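Opinion > Home and Living > Essays

Let the walls stay empty for one year

When I moved to Ceseck, I had 11 boxes, and one of them was full of things for the walls. I wanted to hang everything in the first weekend. My neighbor lent me a drill, and on Sunday evening there were holes in every room. After six months I hated the position of almost all of them.

My opinion is simple, and I know many people will not share it. A new home should have empty walls for a year. In the first weeks you don't know where you will sit in the morning, or which corner becomes dark in December. You hang the picture where the wall is big, and after that you arrange your life under it.

The shops of course say something different. Kudness sells a "complete wall" with 29 frames in one package, already with pictures of beaches and leaves inside. A colleague of mine bought it. It looks nice, but I asked her which beach it was and she did not know. I find this a little sad. A picture on the wall should be able to start a conversation longer than one sentence.

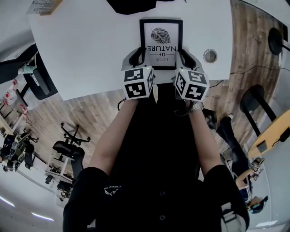
A black frame on a white table, before any wall.

I did learn one useful thing from my mistake. Now I put a frame on a shelf or on the floor against the wall, and I leave it there for some weeks. Sometimes I move it to another room. If I stop seeing it, I put it back in the box. If I miss it when it is gone, I think it has earned a nail.

People tell me that an empty room feels cold for visitors. Perhaps this is true in the first minute. But my aunt in Flosent lived with one calendar and one small painting of a river, and I never wanted to leave her kitchen. She gave us soup and we looked at each other.

Today I have three pictures on my walls. The old holes are filled, but when the sun comes from the side I can still see where they were.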